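Gripper trial, bench cell 2: pre-run and post-run checklist
Job: Hosix two-finger gripper against the Ukus gripper, bin picking
Checked by: Lenni Valtonen
Second check: Arvo Jääskeläinen
Month: December

Mark each line OK, FIX or N/A. Anything marked FIX gets a comment and a name. The arm stays in reduced speed until both checkers have signed.

1. Emergency stop, pendant: OK
2. Emergency stop, bench: OK
3. Reduced speed selected before entry: OK. Set to 7 per cent for teaching, 60 per cent for timed runs.
4. Tool data matches fitted gripper: FIX, then OK. The controller still had the Ukus values loaded. Lenni reloaded the Hosix set and did the payload check again.
5. Flange bolts at marked torque: OK
6. Finger pads, wear and seating: OK. Left pad has a slight nick, within limits. Change it before the long run.
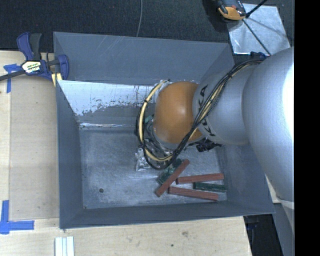

7. Cable routing: FIX. The Hosix lead is longer than the Ukus one and we have not shortened it. With the arm reaching down into the bin, the black and yellow bundle loops out to the side of the orange joint and comes down towards the floor of the bin. It must not be able to touch the blocks or catch on the rim at the lowest pick. Add one more tie at the wrist and repeat the slow pass with someone watching the loop. Jouko Nurmi to do.
8. Connectors fully home, no strain: OK, look again once item 7 is done.
9. Bin clamped to table: OK. Tried by hand, no movement.
10. Tape markers in place on table: OK. If the bin is lifted out for any reason it goes back to the tape and the corner pick is taught again.
11. Bin floor free of loose packaging and offcuts: FIX. Clear before each timed run, both grippers, or the counts can't be compared.
12. Test pieces as listed: OK. Same pieces for both grippers. Do not swap in new ones part way through.

Comment on 12, Heikki Vuorinen: the thin green pieces are the ones that separate the two grippers. Please log them apart from the brown ones. The last sheet put them all in one column and I could not use it.
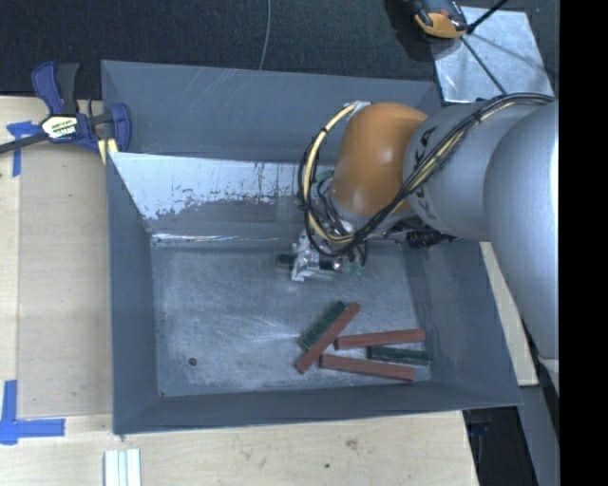 13. Log sheet has a column for each type of piece: OK, added after Heikki's comment.
14. Lowest pick height checked at slow speed: OK. Fingers clear the floor. Do not lower it further to help with the thin pieces. If they can't be picked at the taught height, record a miss.
15. Force limit active: OK. Tripped as it should when tested on the foam pad.
16. Camera view not blocked when arm is at home: OK
17. Floor around table clear for walking: FIX. Tools and leads to be moved to the Kokkonen trolley before anyone works on that side.

After the run
18. Cycle counter read and written down: 1,482 at start, 177 added.
19. Gripper opened and air off before hands go in: OK
20. Finger pads looked at again: nick no larger.
21. Program saved to the Eralari folder under the gripper name: OK

Open items: 7 and 17. The Ukus gripper goes back on next and the whole list is done again from line 1, including tool data. Jouko Mustonen has the spare pads.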